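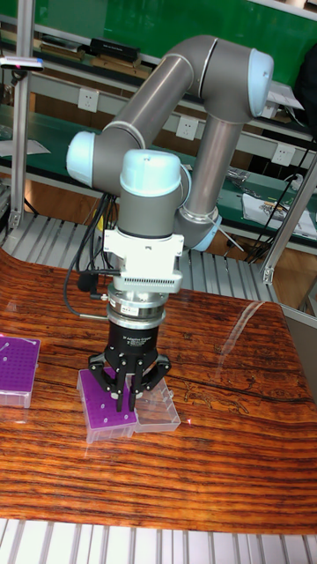

Fig. 1. Gripper at the purple tip rack, clear lid on the right.

Projects > Automation Lab > Student reports > Tip rack cell, setup and upkeep

Author: Dwynwen Ruddock
Report handed in Tue 10 December

1. What the job was

Take over the tip rack cell from last year's group, get it picking up racks again, write down how to look after it. Cell is called Turnerach on the lab schedule so I use that name below. The arm and the three-finger gripper were already mounted. I did not build any of it. My part was the gripper mount, the cabling, the taught points and the maintenance sheet.

State in November when I got it: arm powered up fine, gripper dropped off the bus at random, taught points all off to one side. Old notes were mostly about the software (Merunow, the little scheduler the last group wrote) and almost nothing on the hardware. No torque values, no cable drawing.

2. Gripper mount

Took the gripper off the coupling, cleaned both faces, put it back. One screw was a different length from the others and was bottoming out before it clamped. Replaced. That was most of the wobble I think, but I changed the cable the same afternoon so can't fully separate the two. Should have done one at a time.

Witness marks in paint pen on every screw head now. If a mark doesn't line up, stop and retighten before running anything.

3. Cable

The dropouts came when the wrist turned past a certain angle. Loop was too short and it pulled on the connector. Re-routed with more slack on the left side of the tool flange, then jogged the wrist end to end by hand at low speed and watched the loop the whole way. It must not catch on the bracket. It did catch once, on a zip tie tail - cut the tails flush.

After that I ran the Kinnunen test script, which just opens and closes the gripper and logs any lost message. 1000 cycles, 2 lost messages, both in the first few minutes. Before the fix it never got through a full run. I don't know what the two were. Left it on the list.

4. Re-teaching the points

Order I ended up with:

- Home the arm, check the joint readout against the sheet taped inside the cabinet door
- Fingers open wide, drive to the hover point over the rack
- Come down slow on the near corner first, then the far corner
- Save both, let Merunow work out the middle
- Close on an old rack before trying a good one

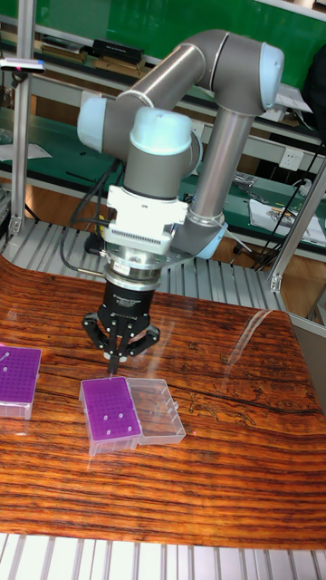 Going for the corner first is slower but the error shows up much better there than over the middle of the rack, where the holes all look the same. My first set of points were taught over the middle and I had to throw them out. Also the table top is shiny and the glare makes it hard to judge height by eye. I used a strip of card as a feeler, slide it under the fingertips, stop when it drags.

Keep the lid next to the rack in the same place every time. The program has no idea it's there. I moved it once to make room for my elbow and forgot, and the next run clipped it. No damage, lid cracked a bit at one corner.

5. Upkeep sheet

Every session: witness marks, cable loop, fingertip screws, wipe the table.
Every week: Kinnunen script, corner check on the rack position, back up points to the Pronine folder.
When the gripper has been off: all of section 4 again, no shortcuts. Even if it looks the same it is'nt.

6. Not finished

The two lost messages. Height is still set by card and feel, want a proper gauge block. Fault code 1824 came up once on power-up and cleared after a restart, not seen again, couldn't find it in the notes. Log for that day is on page 29 of the lab book. Whoever gets the cell next please write down the code and what the arm was doing at teh time, I only got the code.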